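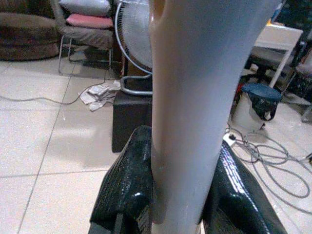
Wrist view, gripper closed on the tapered white part.

Notebook, floor chores, Sunday

Aim for this block: decide whether sweeping a small piece of litter into a dustpan belongs on the Kilodard list of chores we call "ready", "ready with help" or "not yet". It has been on the list as "ready with help" since January and I no longer remember what the evidence was. Wiping a table and folding a towel were moved up last month. Sweeping stays where it is until the numbers below say otherwise.

Setup unchanged from the previous entry except the finger pads, which are the new Shibata set. Policy is the Gado checkpoint trained on 192 demonstrations. The 300 demonstration version is still training and should be ready by the middle of the week. Control loop as before, both arms live, no operator correction once a run starts. Time limit 200 seconds per run.

Scoring, written down again so we stop arguing over it:
0 = tool never grasped, or dropped before it reaches the floor
1 = tool grasped, litter touched
2 = litter moved to the lip of the pan
3 = litter in the pan, pan still flat on the floor
4 = as 3, and pan lifted without spilling

Result: 16 runs. Scores of 4: two. Scores of 3: three. Everything else stopped at 1 or 2, with a single 0 on the first run after the pads were changed (grip force was still set for the old ones, my error, run kept in the table).

Grasping is no longer the weak step. With smooth round parts the old pads used to creep under side load. The Shibata pads hold, and after the force was corrected I logged no drops. Tapered shapes still need the fingers closed low, on the narrow end. If they close higher up, the part tends to work its way out toward the thin side. Duvar's grasp planner picks the low point most of the time if the depth data is clean. Pale matte parts give decent depth. The floor does not. Glossy tile throws the ceiling light back and the depth map gets holes in it, and the holes move when the arm moves.

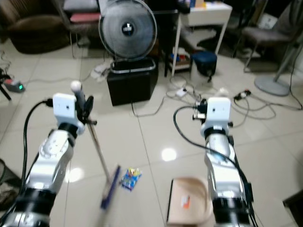

Litter choice matters more than I had assumed. Dry rice and paper scraps spread, so a poor stroke still gets part of the load in and the score looks better than the sweeping was. A single light item is stricter: in or out. The crumpled candy wrapper just to the right of the brush head is the kind of target I want to standardize on, small and bright enough to segment against beige tile. The drawback is weight. A quick stroke flicks it past the pan and a slow one lets the bristles ride over the top. Stroke speed needs to be a logged variable from now on.

The other recurring failure is the pan. In the runs that ended at 2, the litter got to the front edge and the pan slid away from the brush. A person puts a thumb on the handle and leans. Our right arm treats the pan as something to pick up later and applies no downward force during the stroke. There are few two-handed examples of this in the 192, I checked, and most of those were recorded by the same operator with a very light touch. More demonstrations of the same sort will not fix it. They need to be recorded with the pan held down.

Time per run, successful ones only: all between two and three minutes. A person does it in a few seconds, including bending down. For an unattended room overnight I don't think the time matters. For a shop floor during a shift it does, and I would not put sweeping forward to the Gado people for that use yet.

Status: keep at "ready with help". Wording in the list should say what the help is, namely someone holding the pan.

To do
- grip force preset for the Shibata pads, saved under its own name
- polarizing film on the head camera, repeat depth test on tile
- re-record two-handed set, right arm pressing
- same 16 runs on the 300 checkpoint, same litter, no rice
- ask Duvar whether the planner can take a minimum confidence for depth holes instead of filling them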